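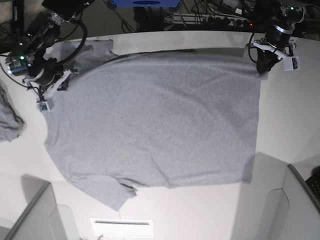
Figure 1. T-shirt task, right gripper holding the fabric at the shoulder.

Grutitura data collection: progress report to Londum
Dec 18, 2020
Prepared by Dewanti Tuhumury

Work completed
We recorded 142 demonstrations of the t-shirt folding task on the two-arm station. Each episode starts with the shirt flat on the table and ends when the operator releases the last fold. Both wrist camera streams and all joint positions are stored with every episode.

Trinity Quintanilla reviewed the full set. She rejected 6 episodes: 4 for dropped camera data and 2 for a missed grasp at the shoulder. The rejected files are kept in a separate folder and are not used for training.

Open issues
Gray fabric on a white table gives weak contrast at the fold lines. Grasp points on the sleeves are labeled less consistently than those on the hem. Labeling rules for sleeves are being rewritten.

Next period
Four more shirt colors will be added. The first training run on the accepted episodes is scheduled before the new recordings begin. No change to the budget is requested.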